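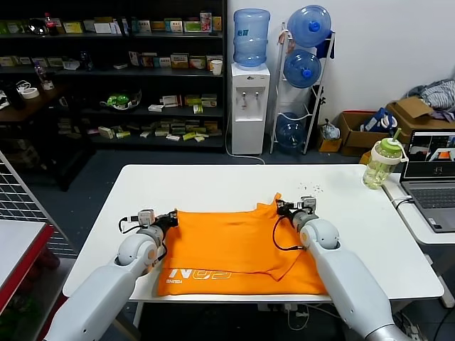 Slide 1. Two arms on the orange shirt, right gripper lifting a corner.

Good afternoon, and thank you for staying until the last session. My talk is about comparing grippers for folding clothes. I work at Levbridge, in the small manipulation group, and our project has the name Badis. (Wait for the people at the door to sit.)

First say what we wanted to know. We had two sets of fingers for the same pair of arms. The first set is the one which was delivered with the arms, and we call it the standard set. The second set comes from Stusent. It is thinner at the tip and a little softer. The question was simple: for a T-shirt on a flat table, does the finger matter more, or the controller?

Explain the task slowly. The shirt starts flat. One gripper holds an edge down, the other one takes a corner and lifts. Then fold, release, move, and fold again. A trial is finished when the shirt is a strip or when 54 seconds have passed.

We made 20 trials for each set of fingers with each controller. Please mention that this is not many. At the workshop in October somebody asked me why we did not make 1000, and the answer is that a person must spread the shirt again every time.

Pause here, drink water.

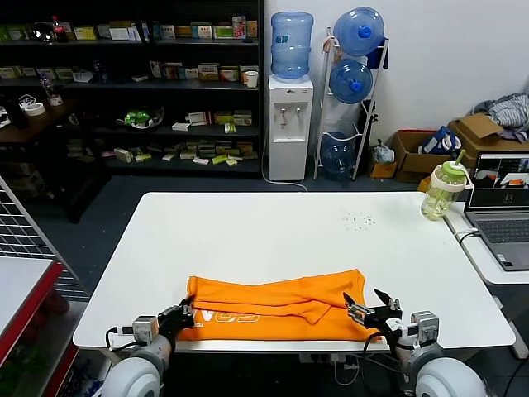 Slide 2. Shirt folded to a strip. Left gripper closed on the fabric, right gripper open.

Point to the left side first. With cotton, the hard moment is when the fingers must take one layer and leave the other on the table. The standard fingers often took both layers. The Stusent fingers took one layer more often, but they also lost it more often during the lift. So the total result was closer than we expected.

Now point to the right gripper. The opening width before the approach was the second thing we changed. A wide opening forgives a bad position estimate – but it also pushes the cloth away if the hand comes too low. We settled on a wide opening and a slower last part of the approach.

Results, say them without hurry. Changing the controller from position to compliant removed about 7 failures per set. Changing the fingers removed fewer. I was surprised, because I had argued for buying the fingers.

Remark about the print: we use a shirt with big letters on purpose. When the letters are partly hidden or upside down, it is easy to see on the video how far the fold has come. The robot does not read them.

Problems to admit:
The cables at the wrist limit how far we dare to rotate.
We tried only one size of shirt.
The camera view of the hem is poor when the arm is above it.

Next step. Our colleagues in Buenaventura will repeat the trials with the same fingers and a different arm. If their numbers disagree with ours, we will publish both tables.

If there is time, show the slow video of the lost corner. If there is no time, go directly to the questions. Probable question: why not suction? Answer: we tested it one afternoon on this kind of cotton and the air goes through.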